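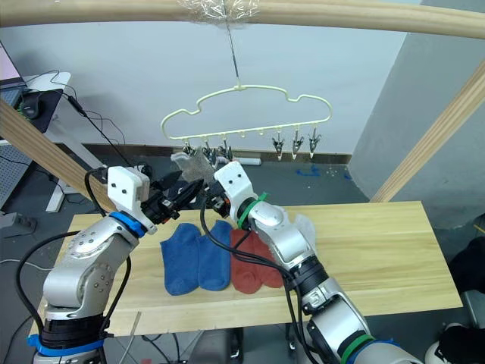

Two blue, two red, one gray.

Posted in January by the tenant in Apartment 6

This site uses cookies to remember your preferences. By continuing to read you agree to our use of cookies.

The dryer died in the fall, in the middle of a load of towels, with a noise like somebody dropping a tray of silverware down a well. It was an Eltari, bought secondhand when I moved to Volano, and it had been threatening to go for years. I had gotten into the habit of patting it.

I called the repair place, Foson, and a very pleasant man came out, took the back off, and was quiet for a long time. Then he quoted me $692. I said I'd think about it. I thought about it for as long as it took him to put the back on again.

So this is month four without a dryer, and people keep asking how it's going, in the tone you'd use with somebody who has taken up cold swimming. It's going fine. Things get dry. They just do it on their own schedule, and their schedule and mine haven't been introduced.

The first thing I learned is that an apartment has weather. My bathroom is a rain forest. The hallway is mild with very little wind. The only real sun falls on the one spot where I keep my desk, so for most of November I answered email next to a fitted sheet. There's a heating vent behind the couch that will dry a dish towel overnight and do nothing at all for jeans. Jeans are a two-day commitment in January, and the waistband will lie to you. It feels dry, you put them on, you sit down, and you learn the truth on the bus.

The second thing I learned is that I own too many clothes that weigh a lot when wet. Hooded sweatshirts are the worst (the hood is basically a second, smaller sweatshirt that never dries). I've started choosing what to wear on the basis of how annoying it will be later, and I now dress like a man expecting to be shipwrecked.
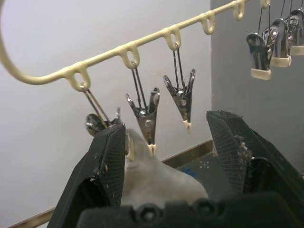

Then there's the matter of smell. If a shirt takes too long it gets that basement note, and you can't wash it out by washing it the same way again, which I tried, twice. What worked was an extra spin cycle before anything comes out of the machine. I'd ignored that button my whole adult life. I thought it was there for people with horses. It takes six minutes, and it cut the drying time on cotton shirts by most of a day. A small fan pointed along the rack instead of straight at it helped too, though it makes the living room sound like a short-haul flight.

I bought the rack at Shboul, the hardware store by the bridge, where it cost $27 and came with directions in which every step was step two. It folds flat. It also folds flat when you don't ask it to, usually around midnight, with a full load on it. I have since tied one leg to the radiator with a shoelace and we've reached an understanding.

I did do the math, in case you were wondering whether I'm saving a fortune. I am not. The electric bill went down by a bit less than what I now spend on takeout while waiting for pants. A new dryer of the kind my sister-in-law has, with the steam and the little song at the end, runs close to 2,000 once you add delivery and the vent kit, and I'd have to measure the closet, and I don't want to measure the closet.
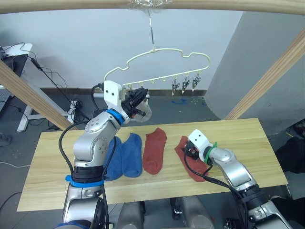

VOLANO LINE DRIERS — a club for people without dryers, on purpose or otherwise

I joined in December, mostly for the swap shelf. Meetings are in the evening at the library and they run long, chiefly on account of wool. There is a faction that dries sweaters on a towel on the floor and a faction that uses a mesh tray, and they sit on opposite sides of the room. I've kept my opinions to myself, having shrunk the only good sweater I ever had.

The most useful tip so far was to do small loads more often. I had been saving everything up for one giant wash, dryer-style, and then turning the apartment into a used clothing store for three days. Now I do a little at a time and there's always a chair free. The towels are still stiff enough to stand up by themselves. I was told to shake them hard before hanging, and I do, out on the landing, and the neighbor's dog has started coming out to watch.

Bed sheets I take to the laundromat. I have limits.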